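为一张餐垫辩护

前阵子和几个朋友吃饭,聊着聊着不知怎么就吵到餐垫上去了。有人说餐垫是这个时代最没用的家居用品,桌子本来就是拿来放碗的,碗底下再铺一层,等于给桌子穿鞋,还得天天给鞋擦灰。大家都笑,我也跟着笑,可是回家的路上越想越不服气(我这个人吵架永远是散场之后才想到该说什么)。所以干脆写下来,想到哪儿说到哪儿吧。

先交代一下,我以前也是不用餐垫的。小时候家里的饭桌上压着一块厚玻璃,玻璃底下是一块绿格子布,还有各种票据、照片、过期的日历。汤洒了,抹布一推就完事。那张桌子谁也伤不了它,滚烫的砂锅直接往上放,咚的一声,全家人眼睛都不眨一下。后来我自己租房,房东留下一张贴面的折叠桌,边上已经鼓起来了,我对它也没什么感情,热锅照放,放出好几个白圈圈,退租的时候还心虚地拿酱油瓶挡着。

真正开始在意桌面,是买了一张木头桌子以后。Lakstead 的,一条一条木料拼起来的那种,颜色偏蜜色,我在店里摸了半天,店员大概以为我要把它抱走。搬回家头一个星期,我吃饭简直像做客,胳膊不敢使劲压,杯子底下垫纸巾,喝完还要弯腰看看有没有留下水印。这日子没法过!桌子是买来用的,可我又舍不得它花,于是有一天在 Obura 的杂货架子上看见一摞草编圆垫,顺手拿了4张,事情就这么开始了。
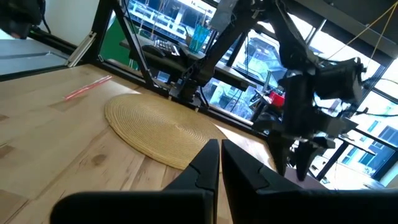
木头桌子和草编的垫子放在一起,颜色是很近的,都是黄黄的,带点儿晒过太阳的样子,可是纹路完全不一样。木纹是直的,一条一条往远处走,垫子是一圈一圈往外绕的。我特别喜欢这个对比,光线好的时候从窗边看过去,桌面有点发白,纹路淡了,垫子上的圈圈倒还清清楚楚。我朋友说你这是没事找事,吃个饭还看纹路。可是人一天在饭桌边上坐那么久,总要看点什么的嘛,看手机也是看,看垫子也是看。

再说木头上的结疤。我那张桌子上有好几个,刚买来的时候我还嫌弃过,觉得像污点,拿湿布擦了两回才反应过来那是长在里头的。现在反倒是靠着它们认位置,我的座位就在一个小黑结旁边,垫子往右挪一点,正好不盖住它。您要是铺一张大桌布,这些就全没了。我对桌布一直有意见,桌布是把桌子整个藏起来,底下是好木头还是三合板谁也不知道,铺久了主人自己都忘了。餐垫就不一样,它只占一小块,旁边全露着,桌子还是那张桌子。

当然反对餐垫的人说的也不是全没道理。最站得住脚的一条是难打理,尤其是草编的。饭粒掉进缝里,抠都抠不出来,要是赶上糯米饭,那真是一场灾难。我的办法很土,趁干的时候翻过来拍,对着水池啪啪几下,大部分就下来了。实在粘住的,用旧牙刷顺着圈刷,千万别横着刷,横着刷几次毛边就起来了,整张垫子像没睡醒似的。也别泡水,我泡过一张,晾干以后中间拱起来一块,像顶草帽,碗放上去直转圈。那张后来归了花盆,花盆不挑。

还有人推荐我换成 Dostix 那种可以擦洗的垫子,说是一抹就干净。我用过,95块钱一套,抹是真好抹,这点我不抬杠。可是夏天胳膊往上一搭就粘住了,抬手的时候嘶啦一声,吃顿饭像在揭膏药。而且它太平了,筷子放上去会滚,小碗一推就跑。草编的有一点粗糙,碗底有个抓头,我觉得这一点点粗糙比什么防滑涂层都好使。

形状我也想说两句。方垫子看上去正经,边对着边,放整齐了像开会。圆的呢,它没有正面,怎么放都对,家里的桌子不大的话更是占便宜,转角的地方不会支棱出一个尖儿来勾袖子。有小孩的人家尤其适合圆的,小孩不管什么边对边,他坐下来先把东西全推开再说。

说到这儿就得说碗了。我一直觉得,垫子好不好看,一半要看上头放什么。白碗放在草垫子上是最稳妥的,可也最没意思,像旅馆早餐。我喜欢放有点颜色的,而且最好是木头和稻草里头找不到的颜色。红的太冲,绿的容易像沙拉广告,蓝的吃面条看着发冷(这条纯属个人偏见,您别往心里去)。挑来挑去,我最后的结论是,浅的、有一点灰的冷色最耐看,每天看也不烦。 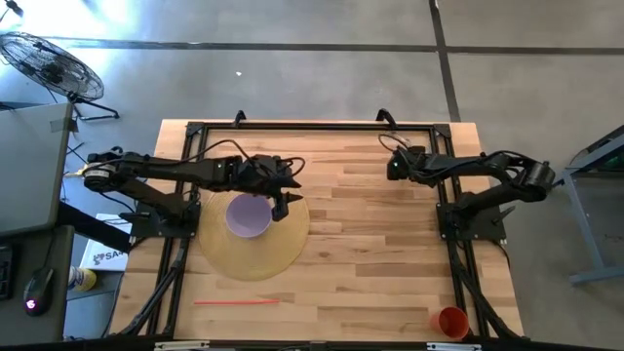

我挑碗还有个毛病,一定要看里头。很多人买碗只看外面的花,可是您坐下来吃饭的时候,从上往下看,看见的明明是碗的里面和那一圈边儿。外面画了一圈牡丹,那是给对面的人看的。像淡紫色这样的,里面也是淡紫,边上再浅一点点,端端正正搁在一张大草垫子当中,周围留着宽宽一圈黄,这就很好看了,什么都不用再摆。垫子要比碗大出一截才有这个效果,要是只比碗底大一点儿,那叫隔热垫,是另一种东西,功能正当,但是谈不上好看。所以我劝人买垫子别图小,宁可桌上少放两张。垫子边缘也不必太较真,稍微有点不齐的,软软的,反而跟碗那圈光滑的边配得上。

讲究归讲究,我可不主张把饭桌弄成样板间。有一阵子我迷上了那种布置教程,餐盘叠餐盘,餐巾折成鸟,刀叉的间距都有规定。我照着 Skellitz 的小册子摆过一次,从下午摆到天黑,菜都凉了,客人坐下以后谁也不敢先动,最后是我自己把那只鸟拆了擦嘴。那本册子里有16种餐巾折法,我一种也没再用过。饭桌嘛,是让人坐下来、把手放上去的地方,太整齐了,手就不知道该放哪儿。

所以我喜欢桌上有一点点乱。吃到一半歪着的杯子,不知道从哪个饮料里抽出来的吸管,横一根竖一根,谁的都不是。我家的吸管尤其多,孩子们来了都要用,用了又不往杯子里放,一根红的一根带条纹的,走的时候满桌都是。以前我会马上收,现在不急了,先坐一会儿。乱的是四周,中间那张垫子上的碗还好好地待着,您看着心里就有底,知道这张桌子还在管事。一张垫子把一小块地方划出来,说这里是吃饭的,别的东西请到外面去。这个作用,玻璃板没有,桌布也没有。

这就要说到我觉得餐垫最被小看的一点了:它管座位。我们家人来人往的,来一个人,铺一张垫子,比说十句"随便坐"都管用。客人一看,哦,这张是我的,心就定了。有一回来的人比垫子多,有一位面前是光桌面,我也没多想,结果那位整顿饭筷子都举得很客气,夹菜也不往远处伸。后来我想明白了,人家是觉得自己是加出来的!从那以后我又补了几张,颜色跟原来的对不上,新的黄得发亮,旧的已经有点发褐了,混着放,倒也没有谁挑。

孩子也是。亲戚家的小孩以前吃饭满桌子跑碗,怎么说都不听,后来大人跟他讲,碗要待在圆圈里,出了圈就算输。他居然就认了,低着头盯着那个圈吃完了一碗饭,中间还自己把碗往里挪了两回。您跟他讲"碗放好",他不知道什么叫好,您给他一个圈,他就懂了。

朋友又说了,那你这么一套下来,得花多少钱?我算过,没花多少,前前后后300块出头,包括那张泡坏的。碗倒是一只一只添的,没有成套,看见喜欢的颜色才带一只。我也不觉得成套有多要紧,成套的碗摔了一只就心疼半年,总觉得缺了一口牙。零买的摔了就摔了,橱柜里腾出个空,正好再去逛。

收纳上我也走过弯路。一开始我把垫子卷起来插在筐里,觉得很有田园气息,结果拿出来全是翘的,得拿词典压。草编的东西有记性,您怎么放它,它就长成什么样。后来就平摞在橱柜顶上,最上面倒扣一个盘子压着,要用的时候整摞端下来。潮湿的天气里记得散开晾一晾,三月里我们这边返潮,我有一次忘了,拿出来一股陈谷仓味儿,吃什么都像在吃喂马的。晒了两天才好,味道散了,颜色也浅了一层。

还有个小习惯,我吃完饭不马上收垫子,先收碗,垫子留在那儿。空垫子摆在桌上不难看,下午的时候放一杯茶,或者放两个橘子,都挺像回事。家里人嫌碍事,写作业的嫌纸底下不平,这个我承认,写字的时候确实要拿开。可是拿开也就是一伸手,又不是搬柜子。

朋友那句"给桌子穿鞋",我现在倒觉得说得挺准。鞋当然可以不穿,光脚走路也走得到。可是您出门真的不穿吗?下回吃饭我打算带一张圆的过去,往朋友面前一放,碗搁上,先吃,吃完了再接着吵。

2021年4月10日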